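I'd been wanting to talk to the woman who runs the supper club at Lundwood for ages, and she finally found me an hour between the shopping and the onions. We sat on the back step with two mugs of tea and I hardly had to ask her anything!

"I never meant to feed strangers," she told me. "I'd left my job in Wultgate in March and I was bored, so I asked the neighbours round for soup." Soup turned into stew, stew turned into three courses, and now there are 60 people on the waiting list.

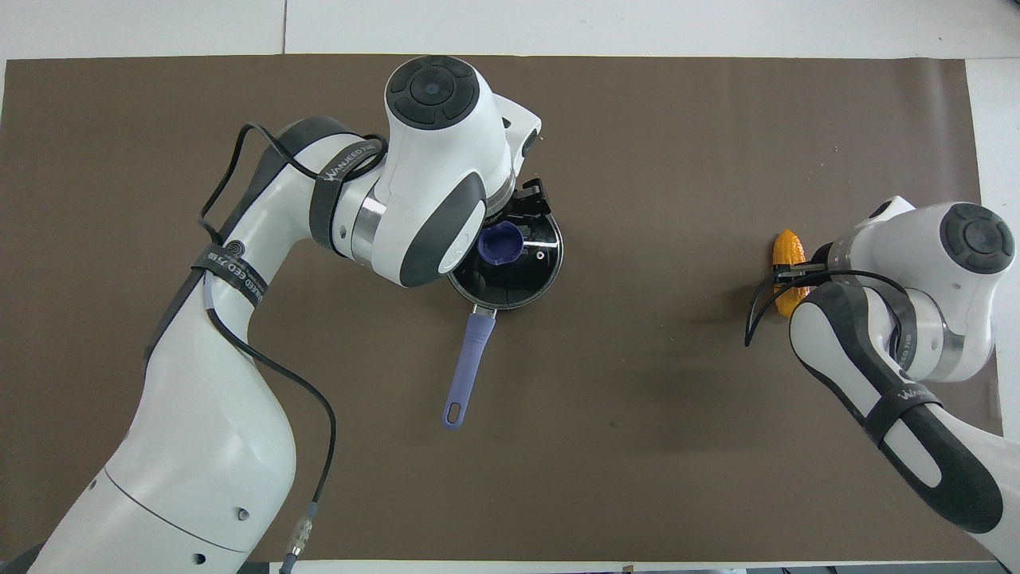 She won't write her recipes down, by the way. I did try. "If I wrote it down I'd have to stick to it," she said, laughing, and then talked me through her barley broth so quickly that I only caught half (leeks, lots of them, and the lid off at the end).

What about the bad nights? There was one, she said, when the oven died with the pies still raw. "We had cheese on toast under the grill and they stayed till midnight - I've still got people asking for it."

Next she'd like to try a summer lunch over at Grosemero, outdoors, if she can borrow enough chairs. I've already put my name down.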